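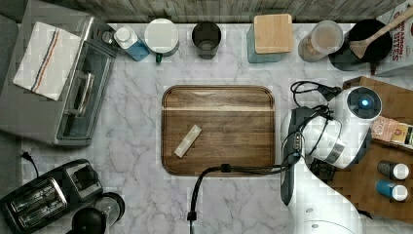

Figure 1. The counter from overhead, block on the tray.

Our question was modest: does a second viewpoint help a robot arm pick up a small block in a cluttered kitchen? We had Comine, our pick-up program, a counter in the Clollham teaching kitchen, and one semester. The block is about the size of a stick of butter, which led to a project name we were asked to change.

Method

We recorded 793 attempts and threw out 141 of them for reasons ranging from dropped video to a mistyped folder name. The remaining runs were split by input: overhead view only, or overhead plus a view across the counter. Between attempts we turned the block to a new angle. The toasters, mugs and canisters stayed, on the theory that real kitchens have them and that we did not want to carry them upstairs.

An attempt counted as a success if the block was lifted and held for 4 seconds. Nudging it with great confidence did not count, though Comine did a lot of that.
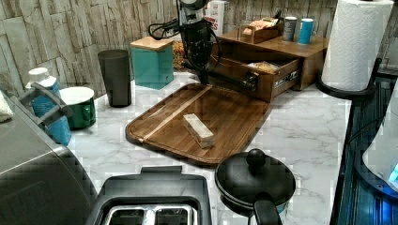
Results

Using 2 views beat using one, mostly when the block sat at a slant. With the overhead view alone, the usual failure was closing the gripper too high, a firm grasp of air. The second view fixed many of these and introduced a new habit of stopping to hesitate over the lighter strip in the wood.

We had planned to repeat everything with the Stema controller. It is still in its box, and will be covered in the July addendum.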